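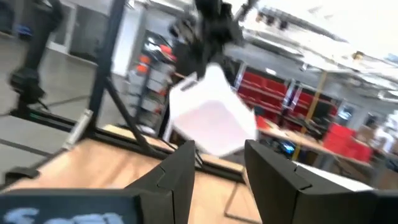
Goltotard to commission polypropylene wash line at Pumley

October
By Goltotard Corporate Communications

Print this page | E-mail this page

PUMLEY – Goltotard will commission a dedicated wash and extrusion line for post-consumer rigid polypropylene at its Pumley plant, with first feedstock to be accepted in October. The line has a nameplate capacity of 3000 tonnes a year and will produce a natural and light-coloured recycled pellet under the Drasta trade name.

The feedstock is household and light commercial rigid plastic: tubs, pails, storage containers, crates and lids. Material will arrive baled from kerbside sorting facilities and from council drop-off centres. Bales must be kept under cover before dispatch and must not contain engine oil containers, paint pails or any item labelled for agricultural chemicals. The inbound specification has been issued to suppliers and replaces the interim version used during trials.

Bales are broken and passed through a wet granulator, a friction washer and a sink-float tank. Flake is then dried mechanically and thermally, sorted by colour, and fed to a single-screw extruder with continuous melt filtration at 200 micrometres. A deodorisation silo follows pelletising. Residence time in the silo is set by grade and will be longer for pellet destined for indoor goods.

Two grades will be offered at start-up. Drasta N is a natural to off-white grade for injection-moulded housewares and stationery products. Drasta G is a mixed light grey grade for crates, garden edging and cable conduit fittings. Neither grade is offered for food contact, and Goltotard has made no application for food-contact approval. Melt flow rate, density, ash content and impact strength will be reported on a certificate supplied with each lot. Pellet will be sold in bulk bags of 700 kg, with bulk tanker delivery to be considered once storage at the site has been extended.

Process water will be treated on site by screening, dissolved air flotation and filtration, then returned to the friction washer. Sludge and heavy rejects will go to licensed disposal. Label fibre and film recovered from the flotation stage will be baled separately while outlets are assessed.

The line has been installed in the former warehouse on the eastern side of the plant. The wet granulator is enclosed in an acoustic housing, and deliveries will use the Chow Road gate only. Heavy vehicle movements through the main entrance will not change. A permanent weighbridge is to be fitted at the Chow Road gate; until it is in service, loads will be weighed at the existing one.

Sample lots of 100 kg are available to moulders for tool trials. Requests should state the intended product, the wall thickness and any colour to be added. Requests received by noon on Friday will be processed the following week.

Technical data sheets and the inbound bale specification can be obtained from the Pumley sales office.

ENDS

Related items
Revised inbound bale specification issued
Pumley plant: changes to delivery hours
Drasta G trialled in conduit fittings
Goltotard annual environmental report available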